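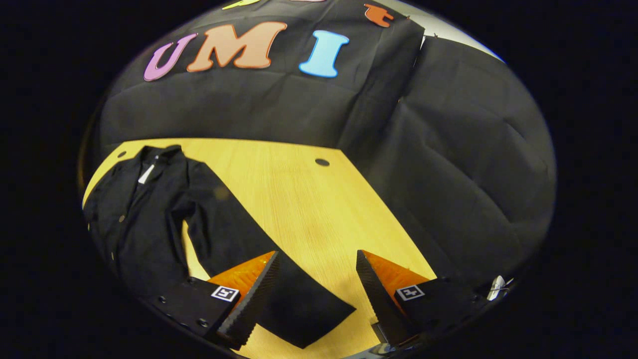

Lostthorpe Clothing Swap: Frequently Asked Questions

When is the next swap?
The next one is in July. Doors open at 10 a.m. and we close at 2 p.m. Drop-off is the evening before, from 5 to 7.

What can I bring?
Clean adult clothing in wearable condition: shirts, pants, skirts, sweaters, coats. Please check the pockets. We do not take underwear, swimwear, or shoes.

Is there a limit?
Yes, 15 items per person. You get one token for each item we accept, and one token gets you one item.

Something I brought has a missing button. Is that OK?
A missing button is fine. Rips, stains, and broken zippers are not.

Do you take kids' clothes?
Not at this swap. Nora runs a separate table for children's sizes in the fall.

Can I come if I have nothing to bring?
Yes. Admission without items is $5 and includes three tokens.

Do unused tokens expire?
No. Bring them to any later swap. Lost tokens can't be replaced.

What happens to the leftovers?
They are bagged and donated the same afternoon. Last year that came to 484 pieces.

Can I get an item back if no one takes it?
No. Once it is on the tables, it stays in the swap.

Who do I contact?
Ask for Yaa Amegashie at the front desk.

Page updated 2020-02-20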